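Cahier d'atelier, entretien et pliage du textile
Juillet, reprise à 17 h
Site : Requena, chambre

Objet de l'entrée : pliage des hauts en velours côtelé, suite des essais menés sur les mailles fines. La fiche de pliage en vigueur (fiche Zekelia, version 2) a été rédigée pour des tissus lisses et ne dit rien du sens des côtes. Il convient de la compléter avant sa transmission à Provolow.

Le travail est conduit sur le lit, à plat, sans planche. La pièce retenue est de teinte brun olive foncé, à côtes prononcées, avec une bande de taille tricotée grise et noire portant de grandes lettres gris clair. Cette bande est plus souple que le corps du vêtement et appelle un traitement distinct : il est proposé de l'étendre sur toute sa longueur avant le premier rabat, puis de lisser le velours dans le sens des côtes. 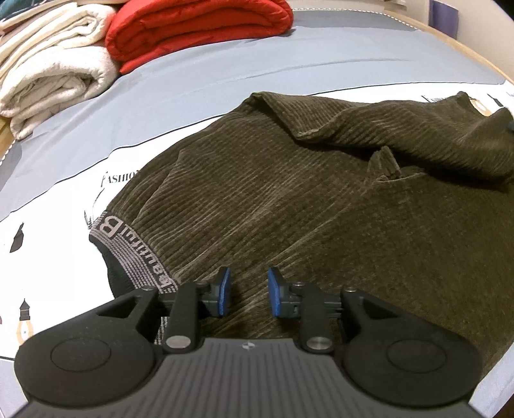 Rirketti fait observer que la fiche devrait imposer un temps de repos à plat avant tout rabat, le velours gardant selon lui la marque d'un pli formé trop vite, et demande que la bande de taille soit toujours repliée vers l'intérieur. Le premier point est retenu à titre provisoire. Le second reste à discuter, le repli vers l'intérieur créant une surépaisseur gênante lors de l'empilage.

Consignes arrêtées pour la prochaine version :
Étendre la pièce, col et manches dégagés.
Lisser à la main, sans tirer sur la bande tricotée.
Rabattre les côtés l'un vers l'autre, sans appuyer sur l'arête du pli.
Limiter la pile à 4 pièces de velours.

L'alignement des bords supérieurs demeure le point faible de la méthode. Un décalage à cet endroit se reporte sur le pli suivant et nuit à la tenue de la pile. La fiche devra préciser la tolérance admise, qui n'est pas fixée à ce jour.
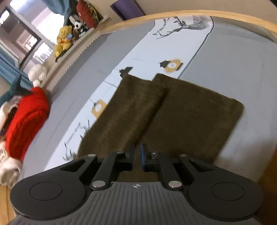 Tissu brun olive plié en deux pans, bords supérieurs inégaux.

Reste à faire : reprendre l'essai sur une pièce sans bande tricotée, vérifier la tenue du pli après une nuit en pile, corriger l'intitulé de la fiche, qui mentionne encore « mailles » seulement.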